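Trying Out Grippers on a Kitchen Counter: What to Check Before You Believe the Brochure

Filed under: Kitchen, Workshop, Things With Motors

I have now had three grippers on the same arm in the same kitchen, and I am less impressed than I was when there was only one. The makers test on a clean bench with foam blocks. A counter has crumbs, shine, cords and a backsplash. If you are comparing hands for a home setup, these are the checks I would make, in the order I wish I had made them.

Start with the dull objects. Every demo has a lemon in it, because a lemon is the right size and doesn't mind being squeezed. Try a jar lid, a wooden spoon lying flat, and a plate. The Gerico two-finger did fine on toy fruit and hopelessly on a flat spoon handle. The Mulludora, with its longer fingers, got the spoon on most tries and then couldn't let go of it neatly. Neither one could pick a plate off a bare counter without a folded dish towel under the rim.

Ignore the cycle rating. Gerico says 2,000 between pad changes and Mulludora says 4,000. My pads went slick long before either, and cooking grease was the reason. Wipe them with dish soap on a damp cloth, then a dry one. Skip anything with bleach until you have tried it on a spare pad.

Put a cutting board under the work area. Stone-look counters glare, and wrist cameras hate glare. A brown board also gives you an edge to measure from when you set things back in place. Tape a corner of the counter to mark where the board goes.

Deal with cables before you judge anything. I blamed the Mulludora for drifting to one side for an entire evening and it was a cable pulling at the wrist. 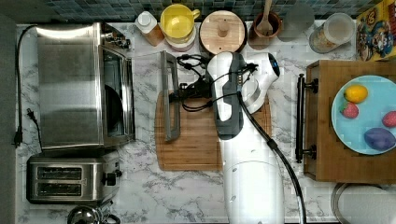

Run the arm through its full reach by hand, power off, and watch where the slack goes. Thin camera leads should have enough loop to turn the wrist both ways and no more. Clips are cheap. Cable ties are cheaper, but leave the tails long until you're sure, or you will be cutting them off all night.

Unplug the countertop appliances and keep their cords well out of reach. A gripper closing on a cord looks exactly like a gripper closing on a handle, as far as the software can tell. Keep hot things off the counter entirely during a test.

Compare controllers on the same job. The Kombo box costs more than the Banside and the sales page talks a lot about smoothness. I ran 40 pick-and-place tries on each with the same fruit and the same plate. The Kombo looked nicer doing it. The Banside dropped fewer strawberries. I wouldn't read much into a gap that small, and I'd be suspicious of anyone who did.

Write down the failures. I have 161 lines in a notebook and the useful ones say things like "missed left, sun on counter" or "pad dirty." A success rate with no notes next to it won't help you fix anything.

Is any of this faster than doing it yourself? No. Setting out fruit takes me a few seconds and takes the arm long enough that I go make coffee. If you mostly want a tidy kitchen, buy a second drying rack. If you like fiddling, get the cheaper gripper and spend the difference on spare pads.

Next page: cleaning grit out of finger joints without losing the little screws.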